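Getting the board-stripping arm at Skistier back on its feet

2 min read 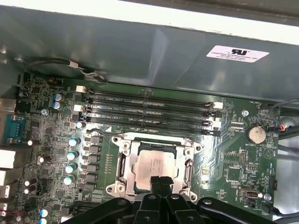

Siriporn Thepsuriya
Workshop reporter, Basine

I spent most of Wednesday at the Skistier refurbishing shop on Dodivska, watching Fedir Horobets fuss over his robot arm. It takes old desktop PCs apart for spares and it had been sulking since the weekend. The fingers kept closing a touch too far to one side, and when you're working over a processor a touch is plenty!

Fedir likes to set it up on a proper machine with the memory out, so the four slots above the socket are bare and he's got some edges to line up against. The one on the bench had a Foxconn sticker inside the case and the chip still sitting in its metal bracket. He brings the two black fingers up over the lower half of the chip, stops, has a good squint, and nudges the numbers on his laptop. Then he does it again (and again, I had two teas).

The trouble was a worn pad on one finger, plus a mounting bolt that had worked itself slack. New pads come from Stasiv and he keeps a drawer of them. They're meant to be swapped every 375 boards, and the counter on this pair said 797. "I was busy," he told me, and went a bit pink.

With fresh pads on and the bolt done up he ran the whole centring routine from scratch, first at a crawl and then at normal pace. The coin battery and the capacitors beside the socket are marked as keep-out zones, so the arm has to go round them - he'd redrawn those too while he was at it.

By four o'clock he was happy enough to leave it on a batch of 100 boards overnight. I'll pop back in and see how it got on. He's also put a pad reminder on the wall calendar, in red pen.

Comments (3)

marrowfat: We had the same slack bolt on ours. Thread lock, Fedir!

Jo P: Does it lift the socket lever as well or is that still done by hand?

tinpot77: 797, blimey. My hoover bags get the same treatment.

Contact the newsdesk | © Basine | Back to top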